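Cuslow Antiques Fair Moves to the Old Market Hall With 76 Dealers

The winter fair opens in February, and this year there is finally enough room to walk all the way around a dining table. 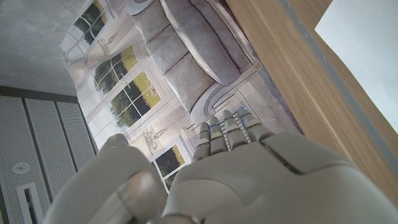
After years of squeezing into the school gym, the Cuslow Antiques Fair has taken over the Market Hall on Ferry Street, and the difference should be huge. Seventy-six dealers have booked space (the gym could barely hold half that), and a good number of them are bringing full-size furniture for the first time: sideboards, linen presses, a pair of tall corner cupboards, and at least one four-poster bed that will arrive in pieces and be put together on the spot.

The stand many regulars will head for first belongs to Ivanov, the restoration shop on Mill Lane. It is showing a cherry slant-front desk that spent the past year on the bench. The desk came in with a split lid, two missing feet and a thick coat of brown varnish over everything. The varnish is gone now, the split has been closed, and the new feet were copied from the surviving pair. Best of all, the shop left the old ink stains on the writing surface. They look wonderful, and sanding them out would have been a crime!

Ivanov will also run a free bench session at 3 each afternoon on fixing loose chair joints with hot hide glue. Bring a chair if you have one that wobbles. There won't be time to repair them all, but the shop will happily turn it over, look at the joints and tell you what you've got.

Upstairs, the Kemura gallery has filled the whole balcony with Japanese storage chests, mostly merchants' and clothing chests with their original iron fittings. Anyone who likes hardware could lose an entire morning up there. The lock plates alone are worth the climb, and several of the chests have small hidden compartments that the gallery staff will open for you if you ask.

Prices across the fair cover a lot of ground. There are footstools and tool boxes starting at 40 dollars, plenty of solid country chairs in the low hundreds, and the cherry desk is expected to bring roughly $2,000. Dealers can hold a piece for you until closing with a small deposit, and delivery within the county can be arranged at the front desk.

Parking is behind the hall, with the entrance on Staltura Road. The loading door on that side is wide and level with the ground, so getting a purchase out to the car will be far easier than it was on the gym steps. Doors open at 9 a.m., and the cafe on the ground floor is serving soup and pie until the fair closes. Tickets are sold at the door, and children get in free.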